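# Keep the old mower, but stop lying about it

I own a Kavden cylinder mower that is older than my marriage and has cost more in spark plugs than the marriage has in flowers. I'm in favor of keeping old mowers going. I would like us to quit telling people it saves money.

The standard speech goes like this. A new machine costs a fortune, it's all plastic, and the old one was built to last. I gave that speech to my neighbor Sebastián Iturra over the fence one Wednesday, while lying on my side in the grass with one arm up to the elbow under the chain cover. He asked what I had spent so far. I told him it was hard to say.

It wasn't hard to say. I keep the receipts in a coffee can, and that evening I added them up: $983, two carburetors included. The first carburetor was the wrong one. The seller, a very pleasant man at Alarcón Small Engines, told me it was the wrong one while I was paying for it, and I bought it anyway because I had driven 72 miles and didn't want to go home with nothing.

Sebastián, meanwhile, bought a Ceronon battery mower. It starts when he pushes the button. He mows his lawn in the time it takes me to find the half-inch socket, then he goes inside and, as far as I can tell, has a life.
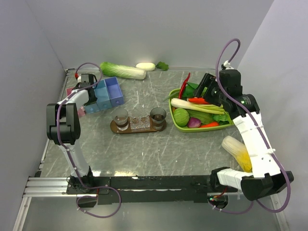
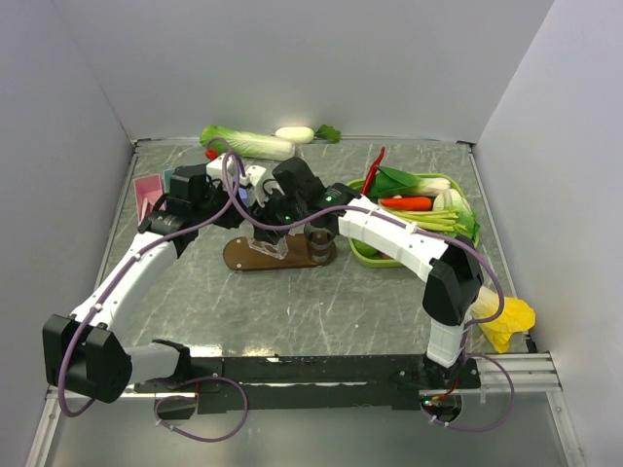 So the money argument is dead, and I think we should bury it. The "built to last" argument is only limping. My mower lasted in the sense that the frame and the side plates lasted. The throttle cable, the recoil spring, the drive chain, the fuel line and both rear roller bearings did not. If you replace enough of a thing, you can claim it has run forever.

What's left is that I like it. I like the cut, which is better than anything a rotary blade will do on short grass, and I'll argue that with anyone. I like setting the bottom blade with a strip of newspaper and hearing it snip clean all the way across. I like that when it quits, the reason is somewhere I can reach with a wrench — usually the float bowl, usually dirt.

The forums make this worse than it needs to be. Somebody shows up with a stuck cylinder and a simple question, and inside an hour he has been told that modern mowers are garbage, that his grandfather would be ashamed, and that he should soak everything in Dosell overnight. The Dosell advice is good. The rest is a sales pitch for a hobby, and it brings in people who wanted a short lawn and ended up with a parts bench.

Tell them the truth instead. Say it will eat two weekends a year, more if it has been stored with fuel in it. Say the parts are out there but the shipping hurts. Some of them will go buy the battery one, and good luck to them.

I've got a clutch cone coming in June. It's the right one this time, I checked the casting number against the old part, and the mower will be back together before the grass gets up to my ankles. Sebastián has offered to do my side of the fence until then. I said no, and then I said just the front.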